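The Heap Is the Point

544 shares | 2 comments

Every few months somebody sends me a video of a robot folding a T-shirt, usually with the subject line "finally." The shirt is always laid out flat, face down, sleeves spread like it's being arrested. The robot folds it. The music swells. I go back to my own laundry, which has never once been flat.

So I was prepared to be unkind about the Prirnlow trials. Prirnlow is a training method put together by Tomomi Yagi's small team, and its claim is modest to the point of being bad for business. It doesn't fold anything. It tries to get one garment out of a heap of several, and it learns to do this from demonstrations in which the heap is left exactly as bad as it fell. 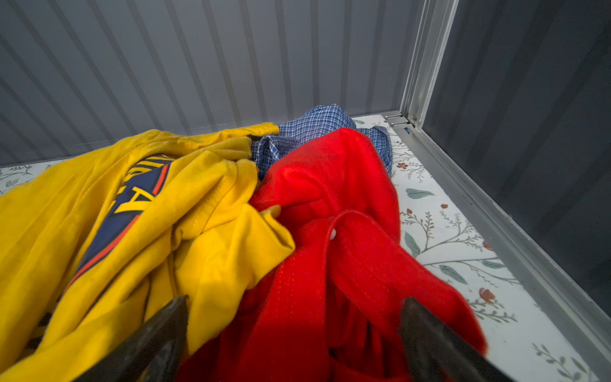
Most published work on cloth, as far as I can tell, treats the mess as something to be cleared up before the science starts. Yagi treats it as the data. Look at what the wrist camera gets to work with at close range: a red fleecy thing with a band twisted across its middle, jammed between a yellow garment and a checked shirt, and very little to tell a machine where one stops and the next one starts. A person would tug and see what moved. The Prirnlow system is trained to tug too, gently, and to change its mind.

I like that more than I expected to. Changing your mind halfway through a pull sounds like a small thing, but the older approach was to choose a grasp point, commit to it, and report the outcome. If the outcome was two shirts and a sock, that was a failed trial and you tidied up and went again. Yagi's group kept the failures in the training set, along with whatever the operator did next to fix them. All 980 demonstrations went in, including the ones that looked like a toddler had been at the controls.
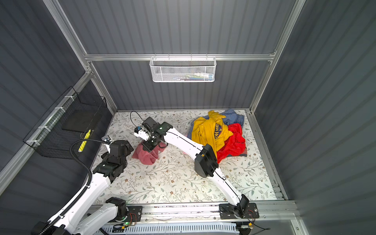
BRETBERG, Tuesday, July 18, 2023

The numbers came out this morning, and they are good in the irritating way that real numbers are good. On garments the system had practiced with, it usually came away with one item and only one. On new ones it did worse. With thick knits it did a lot worse, and the write-up says so on the second page, where people might read it.

Cue the disappointment. A columnist at a trade newsletter has already asked why anyone would spend since January teaching two arms to do badly what a teenager can do while looking at a phone. I have met teenagers, and I'd like to see his data.

The better complaint comes from the Sisitz camp, who say you should skip all this and build a machine with a conveyor and a blower that separates clothes by force. They may well be right about commercial laundries. Antal tried something like it with hotel sheets, and hotel sheets are fine with being blown around, being all the same sheet. My hamper has a different population. 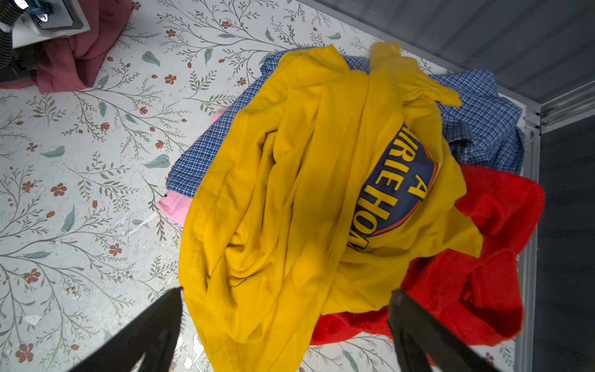 Yellow on top, gingham on both sides, red at the right, and a little pink showing at the left.

My own quarrel with Prirnlow is over scoring. A trial counts as a success when a single garment leaves the pile, and no points are lost for what happens to the pile. I watched some two hours of the released footage (I have a rich inner life), and there are pulls that win the point and leave the rest in a tighter knot than before. Anyone who has taken one pair of jeans from the bottom of a dryer knows this technique. It should cost something.

Yagi told me she agrees, and that the next round will score the whole sequence down to the last item. I expect the success rate will drop like a stone, and somebody will write that the field has gone backward. I'd still take that result over another flat shirt with a soundtrack.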